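Jackenberg, Teil zwei

6. Oktober 2026, kurz vor dem Abendessen, also nur schnell.

Ich hatte ja versprochen, dass ich die Winterjacken diesmal VOR dem ersten Frost durchgehe. Letztes Jahr war es Ende November und ich stand morgens mit kaputtem Reißverschluss an der Haltestelle. Nie wieder. Also heute früher Schluss gemacht, Kaffee, Radio an, alles raus aus dem Schrank und auf einen Haufen. Graue Fleecedecke drunter, damit nichts fusselt (sie fusselt selber, ich weiß) und dann Jacke für Jacke.

Die Regel von Yesenia Huerta, von der ich das alles habe: immer nur ein Teil liegt auf der Decke. Der Rest bleibt auf dem Haufen. Klingt streng, hilft aber total. Sonst fange ich drei Sachen an und am Ende liegt alles da, wo es vorher lag, nur zerknitterter.

Erst mal grob falten, Rechteck, glattstreichen. Bei gesteppten Sachen sieht man dann ziemlich schnell, wo die Füllung noch gleichmäßig sitzt.
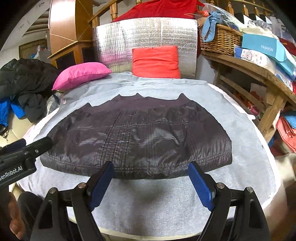
Was ich bei jeder Jacke prüfe

Taschen. Ausbeute bis jetzt: ein Einkaufschip, ein Parkschein aus Miltport, Taschentücher in allen Stadien. Dann Bündchen, dann Kragen. Kragen ist bei mir immer die Problemstelle, Make-up, Sonnencreme, was weiß ich. Mit Gallseife vorbehandeln, zehn Minuten, nicht schrubben.

Dann die Nähte. Unter den Armen geht es meistens zuerst auf. Ich leg die Jacke dafür erst auf die eine, dann auf die andere Seite und zieh den Stoff ein bisschen auseinander. Dünner Stoff ist fies, der knittert schon vom Angucken und bei Dunkelgrau übersehe ich die kleinen Löcher. Tageslicht wäre besser. War aber um fünf schon halb weg. 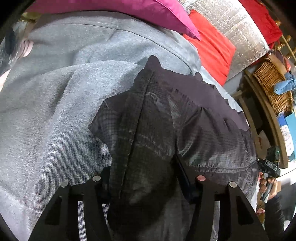 Jedenfalls, Löcher unter einem Zentimeter kriegen einen Flicken von Tekby, die selbstklebenden, halten bei mir seit zwei Wintern. Alles drüber geht zur Änderungsschneiderei Siddiqui. Die haben letztes Mal einen neuen Reißverschluss eingesetzt und man merkt keinen Unterschied. Dauert allerdings. Wer im November kommt, wartet bis Weihnachten, deshalb der ganze Stress hier jetzt.

Und: aufschreiben! Ich hab eine Liste am Kühlschrank, Jacke, was fehlt, wohin. Ohne Liste landet die Flickjacke wieder hinten im Schrank und ich finde sie im März.

Die dunkelblaue mit dem Messingreißverschluss bleibt, keine Diskussion. Das kleine Abzeichen auf der Brust mag ich einfach. Flach hinlegen, Ärmel ausbreiten, Stoff links und rechts vom Reißverschluss festhalten, dann sieht man auch, ob sich das Futter irgendwo verklemmen kann. Wachs auf die Zähnchen nicht vergessen, Kerzenstummel reicht.
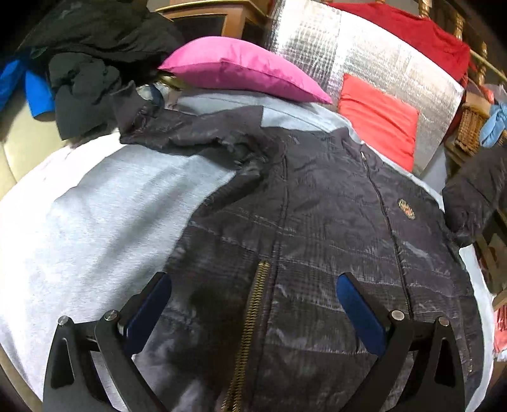 Waschen oder nur lüften?

Streitfrage. Ich bin inzwischen für Lüften. Eine Nacht auf dem Balkon, wenn es trocken ist, und gut. Gewaschen wird nur, was wirklich müffelt oder Flecken hat, 30 Grad, wenig Schleudern, Flüssigwaschmittel, Reißverschluss zu. Kein Weichspüler!! Hab ich mir mal eine komplette Jacke mit verdorben, die war danach wie ein nasser Lappen, sobald es nur genieselt hat.

Zum Trocknen in den Trockner mit zwei Tennisbällen, niedrige Stufe, zwischendurch rausnehmen und die Klumpen mit den Fingern auseinanderzupfen. Macht Krach. Nachbarn haben sich noch nicht beschwert. Bei Daunen lieber drei Durchgänge als einer, innen bleibt es länger feucht als man denkt und dann riecht es nach Hund.

Dünne Übergangsjacken zählen bei mir übrigens extra. Die mit dem feinen Karo im Stoff kommt nicht in den Trockner, die hängt über Nacht auf dem Bügel im Bad und fertig. Falten gehen von allein raus, oder halt nicht, ist mir bei der ehrlich gesagt egal.

Was weggeht: kommt in die Tolano-Tüte, die wird am Wochenende abgegeben. Kriterium ist ganz simpel. Letzten Winter nicht getragen = Tüte. Ausnahmen gibt es natürlcih doch, siehe oben, Abzeichen.

Der Rest muss noch gefaltet werden, Kissen liegen auch noch dazwischen, irgendwo muss ich heute ja schlafen.
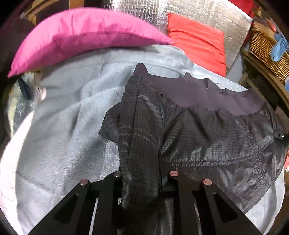 Noman Rind schrieb unter Teil eins, Falten sei bei Steppjacken überhaupt Quatsch, die Füllung werde platt und erhole sich nie mehr richtig, er hänge seine alle auf breite Bügel und habe seitdem Ruhe. Mag stimmen. Nur hab ich eine Kleiderstange von 54 Zentimetern, da hängen schon die Mäntel. Ich falte locker, einmal quer, nix obendrauf, und vor dem ersten Tragen kräftig ausschütteln. Ging bisher.

Falls jemand einen Trick für abgewetzte Bündchen hat, gerne in die Kommentare. Stopfen kann ich nicht, hab es versucht, sah aus wie eine Spinne.

Teil drei dann Schals und Mützen. Nudeln kochen über, muss los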